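Search this site Go

Print this story | E-mail this story

The Last Ferry to Idurstead

The radio said the ferry would run until noon, so naturally we got to the dock at five past eleven and found the ramp already up and the deckhand coiling rope with her back to us.

"Wind," she said, when my sister yelled.

"It isn't windy!" my sister yelled back, and her hat came off and went straight into the harbor.

So that was how we ended up spending my grandmother's ninetieth birthday on the wrong side of the water. My grandmother was in Idurstead, on the island, with a cake. We were in Orotel, on the mainland, with her present, which was a dog.

I should explain the dog. Grandma had told every one of us, separately and in confidence, that she did not want a dog. She'd had the old one for so long that she had stopped being able to picture herself with another. She said she was too old, the dog would be too young, and anyway the garden gate didn't latch. Then in January my sister went over to fix the gate and found it latched perfectly, with a shiny new bolt on it at exactly dog height. She called me from the garden. She was whispering, even though Grandma was in the bath.

"She's bought a bowl," she said. "It's behind the flour."

We looked for months. And then, nine days before the birthday, a woman who kept sheep rang up about a small brown dog with one ear up and one ear down, who was four years old and frightened of sheep. He was called Zulu. He had been called Zulu by somebody before the sheep woman, and he answered to it beautifully, from any distance, unless you actually wanted him.

I loved him right away. I want that on the record! He got into the back of my car, turned around twice, put his chin on my spare tire and sighed like a man sitting down after a wedding. He came to live in my apartment for nine days and I had to keep reminding myself that he was only passing through.

Anyway. The dock. My sister was looking at the place where her hat had been. Zulu was looking at a gull. The deckhand finished her rope and came over to the rail, and she had the kindest face, which made it worse.

"It'll be rough past the point," she said. "You can't see it from here but you'd feel it. We might go at four if it drops."

"Might?" I said.

"Might," she said, and scratched Zulu under the ear that stood up.

There was one place open on the harbor front, a café called Momville. It had a painted sign and fogged windows and it was the best place I have ever been in my life. I know how that sounds. But it was warm, and it smelled like onions and toast, and the woman behind the counter saw the dog and didn't say a word, just put a folded towel on the floor next to the radiator. There were shelves of board games all the way up one wall, the lids mended with tape. People had clearly been waiting for ferries in there for a very long time.

We called Grandma from the pay phone by the restrooms, because neither of our cells had any signal. She picked up after one ring.

"You're not coming," she said.

"We're coming at four," I said. "If it drops."

"It won't drop. I can see it from the kitchen. It's going sideways." She sounded thrilled. She has always adored bad weather, and used to stand us at the window as kids and commentate on it like a ball game. "Have you eaten? Don't let your sister have just coffee. What's that noise?"

Zulu had found the squeaky floorboard in front of the phone and was standing on it and getting off it again.

"A chair," I said.

"Hm," said my grandmother.
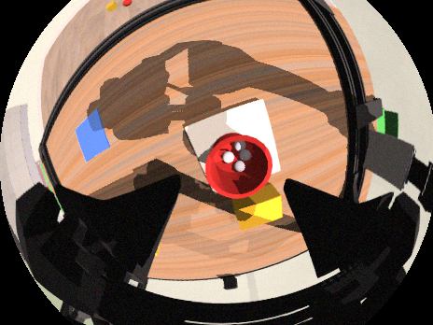
We ordered the soup, and then we ordered it again. My sister took down a game about railroads with half the rules missing, so we made the rest up, and by two o'clock we had a system of bribes and landslides that was better than anything in the box. A man at the next table asked if he could buy in. So did his mother. I have never seen anyone enjoy a landslide as much as that woman did. She buried my whole northern line without blinking and then offered me one of her fries.

Outside, the sky went the color of slate and then the color of a bruise. The boats in the harbor were all nodding at different speeds. Every so often the door would blow open and whoever was closest would get up and lean on it until it clicked, and we got so used to it that we did it in the middle of sentences.

"What if she really doesn't want one?" my sister said.

She'd been quiet for a while, moving a little tin engine back and forth along the same bit of track.

"She bought a bowl," I said.

"She could have bought it for mixing."

"It had a bone on it. You told me it had a bone on it."

"I know," she said. "But she's ninety. Maybe she bought it so she could have the idea. You can like having the idea of a thing. And then we turn up with a real one, and he's got that ear, and she has to say yes in front of everybody."

We both looked at Zulu. He was asleep on the towel with all four feet going, running from sheep.

I hadn't thought of that, and I didn't like it at all. I'm the sort of person who gets hold of a plan and gallops. I had bought the leash and the blanket and a tag with Grandma's phone number on it, I had sung to him in the car about the island and the beach and the lady with the biscuits, and it had never once crossed my mind to wonder what my grandmother would do with her face when the door opened.

"We could ask her," I said.

"It's a surprise."

"She's going to be ninety for a whole year. We can surprise her with something else."

So I went back to the pay phone. I had to borrow change from the landslide lady. It rang once.

"Grandma," I said. "The chair is a dog."

There was a long, long silence, with wind in it - hers or ours, I couldn't tell.

"What kind?" she said.

"Brown."

"That isn't a kind."

"It's the only one he is. He's four. One of his ears is broken, or maybe both are fine and it's a choice. He's scared of sheep. You don't have to have him! I mean it. I'd keep him myself, I'd be so happy, I've already got the blanket. We just thought, with the gate. And the bowl."

"What bowl?"

"Behind the flour," I said.

Another silence. I could hear her kitchen clock, the loud one, the one that's been twenty minutes fast since before I was born.

"I take it out sometimes," she said. "I put it down by the back door and see how it looks. Then I put it back." She cleared her throat. "I thought it would be unfair on it, you see. On the dog. Me being the age I am. I did the arithmetic."

I wanted to say something wonderful. What I said was, "He's really bad at arithmetic," and she made a noise that I thought at first was the line going.

She was laughing. She laughed until she had to put the phone down on the counter, and I could hear her walking around the kitchen, and a cupboard opening, and then something being set down on a hard floor.

"Put him on," she said, when she came back.

So I held the receiver down to Zulu, who had woken up and followed me. I don't know what she said to him. It took a while. I had to feed in all the rest of the change. His good ear stayed where it was, and the other one, the one I had never seen move in nine days, came slowly up off the side of his head, and stood there, and fell over again.

The wind did not drop at four. It didn't drop at five either, and at six the café was meant to close and didn't. The woman behind the counter turned the sign around and put on another pot of soup, and somebody got out the checkers, and the deckhand came in with her hair plastered flat and was bullied into being the bank. My sister won the railroads. She won them so badly that the rest of us were working for her by the end.

We slept there, more or less, in the big chairs by the radiator, with coats over us. I woke up once in the dark because it was too quiet. Zulu was sitting at the door with his nose against the crack. I went and stood next to him. Across the water, very small and very low down, was one yellow light, and I counted along the shore from the lighthouse the way she taught us, past the church, past the boathouse, and it was hers. Ten past three in the morning, and ninety years old, and she had every lamp in the kitchen on.

The first ferry went at seven. The sea was flat as a plate and the deckhand let us stand right up at the front. My sister had borrowed a knitted hat from the lost property box and looked terrific in it.

Grandma was on the dock. She had her good coat on over her nightgown, and her rubber boots, and in one hand she was holding a slice of birthday cake in a paper napkin. She didn't wave. She was looking at something lower down than us.

"Well," she called, as the ramp came down. "Which ear is it?"

Print this story | E-mail this story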